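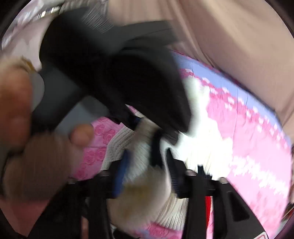 Yellow marks on white knits, will they ever come out?

I've been fighting with my white knits all spring and I'm about ready to give up and dye the lot navy. Most of the pile has turned a bit dull, which I can live with, but some of it has proper marks. The one in the photo is white with that fine up-and-down ribbing, and there's a faint yellowish stain low on it that I can't shift. I've run it at a normal warm wash with Herkier powder more times than I'd like to admit. I even tried a scoop of the Drondik whitener my sister-in-law swears by - no difference that I can see. I don't want to use chlorine bleach because there's some stretch in the yarn and I wrecked a nice pair of leggings that way. Is there anything gentler that works, or is a yellow stain on knit just permanent once it's been through the dryer?

ribstitch36
Posted Wed 11 June on Resum Home Help

porchlight_mama
Don't dye anything yet! Oxygen bleach is what you want, the plain powder kind, and the trick is time. Fill a bucket with warm water, dissolve the powder all the way before the clothes go in, and leave them overnight. Mine usually need a second night. Check the care tag first, and if it's wool or silk skip this completely. Then wash like you normally would and hang it up to dry so you can look at it in daylight. If the mark's still there, soak again before it goes anywhere near the dryer (heat can set whatever is left). I've gotten stuff back to white that had been through the dryer for months, so I wouldn't call it hopeless.

drywall50
just throw it out, new ones are cheap

oldwringer
Agree with the soak. Also, how much detergent are you using? I used to fill the cap to the top and everything came out kind of yellow and stiff, especially ribbed stuff - I think the soap gets down in the grooves and doesn't rinse. I cut way back and added an extra rinse and it got better after 4 washes or so. If it's an oily mark, rub in a drop of dish soap and rinse it out before you soak. Go easy with the rubbing though, knit goes fuzzy fast.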